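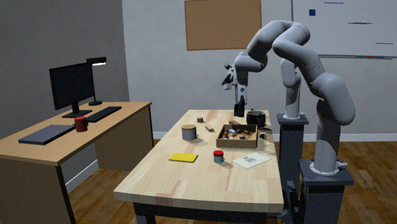
How often should the base bolts on a pedestal-mounted arm be checked?

After the first 100 hours of running, and then every time you do the grease. If the arm has had a knock or the pedestal has been shifted, check them again before you do anything else.

Posted in: Two-arm cells, setup and upkeep

skerkunitz_bench
Hello all, and thank you to whoever put the answer above at the top of the board, it saved me asking. My question is the next one along. We have two arms on separate pedestals down one side of a long wooden-topped bench, and the farther one has started to drift. Taught points that were spot on in October now land a couple of millimetres towards the wall. The nearer arm is as good as the day we set it up. I've had the bolts out on the bad one, cleaned the faces, put them back in a star pattern with the torque wrench, and it made no difference at all. Where would you look next?

Leonilde Ramalho
Oh, I do feel for you, I lost most of a fortnight to something very like this at Jarelley! Before you touch the arm again, have a look at the bench. Wooden tops move when the heating comes on, and if your points were all taught against the tabletop then it may be the bench that has wandered while the arm has stayed exactly where you left it. Put a dial gauge on the pedestal, lean gently on the column and see if the needle comes back to where it started. If it does, leave those bolts alone.

hughes_fitter
Can't agree with that, I'm afraid. If the bench had moved, both arms would be out, and he says the near one is fine. My money is on the pedestal feet. Slacken them, level the top plate both ways, and nip them up a little at a time, going round and round. It's a dull job and you'll want a cushion for your knees.

Leonilde Ramalho
Both arms would be out if the whole top shifted, yes, but a long top can bow at one end and sit perfectly still at the other. Ours did just that. I'm not saying the feet are fine, mind you, only that the gauge takes five minutes and levelling takes an afternoon.

parkine_nights
While you're down there, look at the connector at the base. On our pair the plug on the second arm had been leant on so many times by people squeezing past that the cable was pulling sideways. It didn't cause drift, it gave us a fault at two in the morning every so often, but it's worth a look with a torch. We put a clip on the pedestal to take the weight and it's been lovely and quiet since.

skerkunitz_bench
Thank you, all of you, what a kind lot. Gauge first, then. Leaned on the column and it came back to zero every time, I did it over and over to be sure. So I went to the feet, and hughes_fitter, one at the back was turning by hand! Levelled it up and re-ran the corner points and most of the error has gone, though there's still a whisker left at the far end of the bench.

hughes_fitter
There we are. Put a paint mark across the nut and the foot so you can see if it creeps again.

Leonilde Ramalho
Well done, and I shall eat a small slice of humble pie with my tea. I'd still put a straight edge along the far end of that top, though, for the whisker. And do re-zero the joints before you re-teach anything, or you'll be baking the old error into the new points. We keep a little printed marker taped down where both arms can reach it and check each of them against it on Parkine's old routine, every 200 hours.

parkine_nights
Ours is every 90 now, but we run through the night. The routine's only a sheet of paper with boxes to tick, happy to type it up if anyone would like it.

skerkunitz_bench
Yes please! I'll borrow a straight edge and report back. The hour meter says 132 since the last grease, so I may as well do that while the covers are off.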